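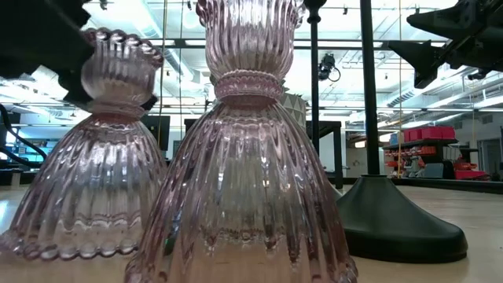
Pink glass candlesticks on the bench at Pliddale, with the two arms at the top corners.

News > Site updates > Pliddale > Grip faults on the glassware cell

The glassware cell at Pliddale was stopped for 5 days in August after a grip fault on the left arm. It is running again at reduced speed. Nobody was hurt. The loss was one candlestick and a set of finger pads.

The arm had picked up a ribbed candlestick by the cup and was carrying it to the packing side when the grip force reading dropped to zero. The controller took that to mean the fingers were empty and told them to close. They were not empty. The cup broke just under the beaded rim and pieces went across the table and onto the floor on the door side. The operator hit the stop and the area was swept twice before anyone went back in.

The cause was a worn connector on the force sensor cable, where it flexes at the wrist. The log shows 23 short dropouts on the same cable during the week before, all of them too brief to raise an alarm. The cable had done 2780 cycles since it was last changed. Cerora, who supplied the grippers, had the replacement interval down as a calendar date and not a cycle count, and we had copied that into our own schedule without asking.

Changes so far:

A lost force signal now holds the fingers where they are and stops the arm. It no longer counts as an empty grip.

Any dropout goes to the shift screen, however short.

Wrist cables get changed every 550 cycles until we have better numbers.

Safety glasses are required inside the yellow line whenever glass is on the table, including when the arms are powered down.

The Prundby cell uses the same grippers and had its cables checked the same week. One was replaced. Kneževič is sending a stiffer cable guide for both sites - we do not have a delivery date yet.

If you see an arm pause with a part in its fingers, do not reach in to take the part. Press stop and call the cell lead.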